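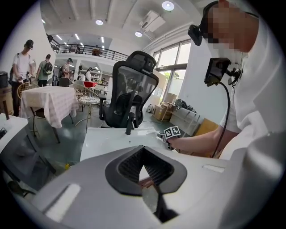

Zotberg Pair: hand-held grippers for recording chores

Supplier: Cutwood Equipment
Price: £868 the pair, excluding VAT
Hire: by the week, ask for a quote
Stock: 5 pairs, more expected in October
Page checked: Friday, May 31, 2019

Before you buy, please understand that the Zotberg Pair does no housework. It has no motors that will wipe your basin for you and it won't move off the bench unless you pick it up. You hold one gripper in each hand and do the job yourself, as you would with a pair of awkward tongs, and a recording is made while you do it. The recording is meant to help somebody else teach a robot. Whether the robot then learns is between you and the robot.

We say this first because of the returns. Last year we had several from people who had read the words "household robot" somewhere and expected a machine in the box.

What you get

Two hand-held grippers, left and right
Printed marker sets
Mounting bracket and strap
Two cables and one spare
Carry case
Printed handbook (the English is fair, the Lakatos wiring page is not, see below)

You do not get a robot, a recording tablet, a head camera or the software for training anything. The tablet must be bought separately. We stock a rugged case for it and would suggest one if you're going to be leaning over sinks.

Can machines do the chores yet?

Customers ring up and ask, so we may as well put our view on the page. No, with a few dull exceptions. A machine on a shop floor can pick the same part from the same tray all day, provided the tray is where it was yesterday. A round vacuum can get over a flat floor and sometimes back to its charger. Cleaning a bathroom basin is another matter. The tap is in the way, the bowl slopes, the rim has a corner, and a tool pressed flat against one part of it has to be tilted for the next. Most people do it while thinking about supper.

Makers' films show robots folding a towel. We would like to see the towels before that one, and the one after, and we'd like to know who laid the towel out. When Gülizar Yazıcı from our demonstration room asked one firm for the full recording, she was sent the same film again with music on it.

The idea behind hand-held grippers is sounder than the films, to be fair to it. If a person works through the same sort of gripper a robot would have, then what is recorded is a motion that sort of gripper can make. Fingers cheat. A bare hand can pinch, roll, press and feel in one go, and copying that on to two stiff jaws has wasted a lot of people's money. With the Zotberg you find out quickly which jobs two jaws can manage at all.

Tried on a vanity unit

We treat the basin as our standard test because it is small and unforgiving. The job is to hold a flat tool by its handle or edge, bring it to the rim and work it along without letting it twist. You have to stand close and reach over, and the second gripper ends up hanging about near your waist waiting to be useful.

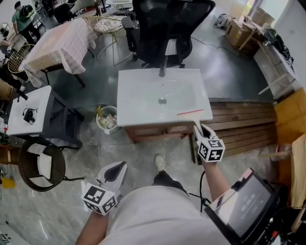
Twisting is the weak point. The jaws hold a thin, flat thing well enough when it is pushed straight ahead, and much less well when it catches on a corner. A person feels the slip and corrects it with a turn of the wrist. That correction goes into the recording as a movement, but the reason for it doesn't, as there is no touch sensor in this model. A robot copying the movement may turn its wrist at the same point with nothing slipping, and push the tool off the basin. We have seen one do exactly that, on 8 runs out of 8, with the maker's own engineer standing beside it.

Cables are the second annoyance. Tape the right one to your forearm or it will find the tap.

Marker cubes need to stay in view and stay clean. They stick out, so you will knock them against things until you have learnt how big your hands have become. Charmaine Zwane, who does our fittings, says to allow a morning for this and to keep anything you like off the worktop.

Jobs we think it suits

Picking light objects off a table and putting them in a box
Opening a drawer with a proper handle
Moving a flat tool over an open, level surface
Sorting parts at a bench, if the parts are bigger than a walnut

Jobs we would not buy it for

Wringing out a cloth
Anything with a screw lid
Bedding
Wet crockery, unless it is somebody else's

How many recordings will you need?

The handbook says 3000 for one chore. It doesn't say where that comes from, or whether it covers one room or any room. Our own guess is that a robot taught on one basin will be poor at the next basin, and we have not been shown anything to change our minds. If you mean to record a chore, do it in several places, with different light and some clutter about. Tidy, bare rooms give very pretty results that fall apart as soon as there's a chair in the wrong spot.

Remember the wages as well. Someone has to stand there and do the chore each time, more slowly than they would by hand. At the end you have a file and a clean sink.

Compared with the Weltedard grips

The Weltedard is lighter and its jaws open wider. It costs more, and ours arrived with one trigger sticking. For bench work we would take the Weltedard. For reaching over furniture the Zotberg's rounder body is easier to live with, though after an hour your forearms will have their own opinion. Both use printed markers. They are different sizes and you can't swap them.

Fitting notes

Fit the left marker set before the right. Check that each bracket screw is firm, then check again after the first session. The wiring page was supplied by Lakatos for an earlier connector and two of the labels are the wrong way round; Tudor Sandu has drawn a corrected one and we put a copy in every case. Do not rinse the grippers. A damp cloth is fine on the shell, and the jaw lining should be left to dry before packing.

Ordering and returns

Unused sets can come back within a month. Used sets can come back if they are faulty. "The robot did not learn it" isn't a fault under our terms, and we have had that argument already. Hire customers may put the first week's fee towards buying a pair, and that is the way we would go about it ourselves: hire one, try the worst job on your list, and ring us afterwards.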